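Lines on the Ground: How the Street Grid Shapes a Small Town
Speaker notes, Adeyemi Center for Local Planning
Spring lecture series, Wumton Public Library

Before the talk: check the microphone and confirm that the large map of Wumton is on the side wall. The printed handout should be at the door.

Slides 1 to 5: Opening

Welcome the audience on behalf of the Center. State that the talk is meant for residents and that no background in planning is required. Questions will be taken at the end, but people may raise a hand if a term is unclear.

Main point of the opening: a grid is a simple tool. It takes a surface with no divisions and gives every part of it an edge and a neighbor. Let the slides advance without much comment.

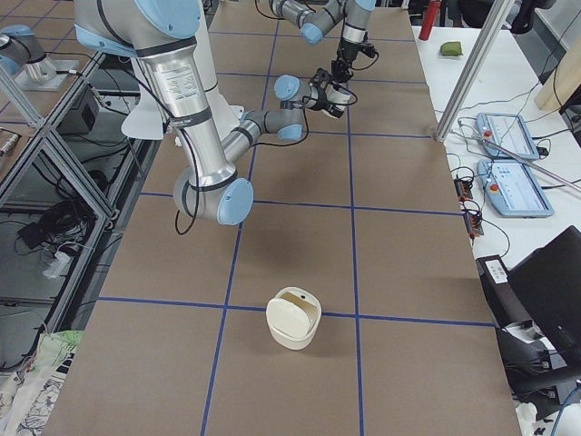
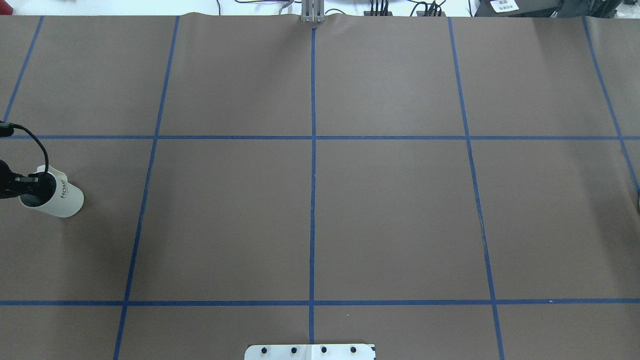
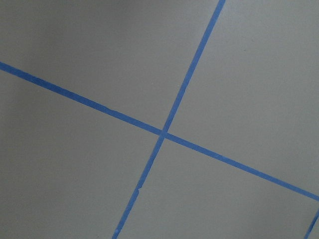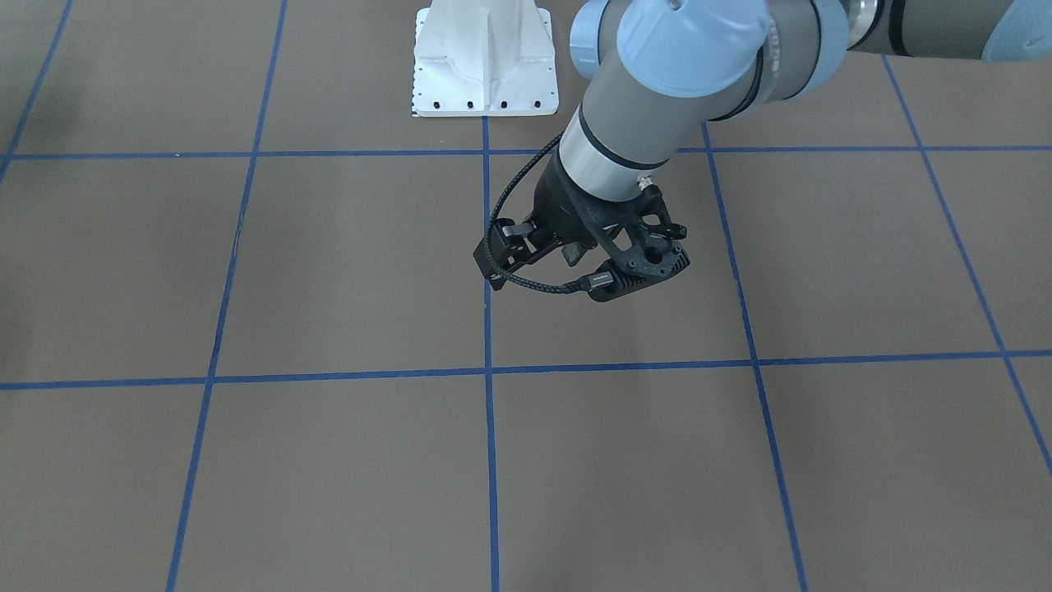 Slides 3 to 5: blue tape laid in straight lines on a plain surface. Ask the audience to keep the idea of a cell in mind for the map that follows.

Slide 6: The first plat of Wumton

Show the plat map. Explain the word "plat": a drawing, filed with the county, that shows how land has been split into lots, streets, and alleys. Once the plat is on file, a lot can be sold by its number alone, and a buyer who has never visited the town can know what is being bought.

The first plat of Wumton contained 111 lots. The surveyor set the main street parallel to the river and drew the cross streets at right angles to it. Point to the river on the wall map. The bank bends to the north just past the mill site, and the grid does not follow it. That is the origin of the three odd-shaped lots at the end of Water Street, which have changed hands more often than any others in the old town.

The main street as first drawn was 1668 feet long. Residents who walk it today will find it a good deal longer. The later sections were added by two separate owners, and they do not line up with each other. The slight jog at the feed store marks the place where one owner's land stopped and the next one's began.

Slide 7: Parts of the grid

Take these terms slowly. They are listed on the back of the handout.

Block: the land enclosed by streets on all sides.
Lot: one numbered piece of a block.
Frontage: the side of the lot that faces the street.
Right-of-way: the full strip set aside for the public, including the pavement, the sidewalk, and usually some grass that owners mow and believe to be theirs.
Alley: a narrow public way through the middle of a block.

The right-of-way causes more calls to the town office than the other four terms together. A fence or hedge may stand inside it for decades without anyone raising the matter, and then a water line has to be replaced. Residents who plan to build near the street should ask for a copy of their lot drawing first. The copy is free of charge at the counter.

Slide 8: What a grid does well

Ease of finding an address. House numbers rise in one direction and street names follow a pattern. Emergency crews benefit from this, and so do mail carriers and visitors.

More than one way through. If a street is closed for repair, traffic can move over by one block. In the Feloler neighborhood, which was built much later around a single loop road, one fallen tree can close off every house behind it. The storm in April showed this clearly. Pause here if residents of Feloler are present, as they may wish to speak about it. Allow one or two comments and then move on.

Short walking trips. The older blocks measure 118 feet on the short side. A person on foot reaches a corner quickly and can turn. Long blocks tend to push people into cars even when the place they are going is near.

Room for change. A lot that began as a stable may become a garage, then a repair shop, then a house. The lines stay where they are while the uses come and go. Four addresses on Second Street have done exactly this, and all four are marked in green on the wall map.

Slide 9: What a grid does poorly

It is important to be fair in this section. The Center does not hold that the grid is the right answer for every site.

Slopes. A straight street drawn on paper may be very steep on the ground. Hill Street is the local case. It was platted straight up the rise, and the upper part was never opened to vehicles. It is now a flight of public steps with a handrail, and the town maintains it as a street.

Water. A grid sends rainwater down every street that runs toward the low side of town. The surveyor left no open land along the creek, and the storm drains on the east side have been carrying the result ever since. The drain work now under way is described in the town's own newsletter. Please refer detailed questions there, as the Center has no role in the project.

Traffic through homes. Open streets are open to everybody. Drivers who wish to avoid the light on Main will use Third, and residents of Third have asked for relief. Options include stop signs, narrower lanes, and planted corners. Each has a cost, and each moves some of the traffic to another street.

Slide 10: Alleys

This slide may be skipped if time is short. It does, however, tend to bring out the most discussion.

The first plat gave every block an alley. Later owners asked the town to close many of them, and the land was divided between the lots on either side. Where the alleys remain, trash pickup and garages are at the rear and the street side is quiet. Where they were closed, driveways cut across the sidewalk every few yards.

A closed alley is not always a finished matter. In several blocks the gas or sewer line still runs beneath the old alley, and the town has kept the right to dig there. Owners should look for the word "easement" in their papers before they put in a shed or a patio.

Slide 11: The Vimavow addition

The Vimavow addition is the newest land to be brought into the town. The draft layout shows a modified grid: straight streets on the flat part, curved ones along the ridge, and a strip of open ground beside the creek. Two of its streets would join existing ones, and a third would end at the property line so that it can be carried on later.

Present the layout and do not argue for or against it. If asked for the Center's opinion, reply that the Center has supplied maps and definitions to the town and has taken no position. The public comment period is open, and forms are on the table beside the handouts.

Points that residents may wish to consider when they comment:
Are the blocks short enough to walk around?
Does each street lead somewhere, or could it do so in the future?
Where will the water go?
Who will own and mow the open strip?

Slide 12: Activity

Allow 5 minutes. Ask each person to draw, from memory, the block on which he or she lives, with the streets named and an arrow toward north. Most people leave out the alley. Many draw the block as a square when it is a long rectangle - this is a common error and should be treated kindly. Invite people to compare their drawings with the wall map on the way out.

Slide 13: Questions and close

Repeat each question into the microphone before answering. Questions about a single property line should be directed to the county recorder or to a licensed surveyor. The Center cannot settle boundary disputes.

Thank the library for the use of the room. Remind the audience that the plat map will remain on display through the end of the series, and that copies of the handout in large print may be requested at the front desk.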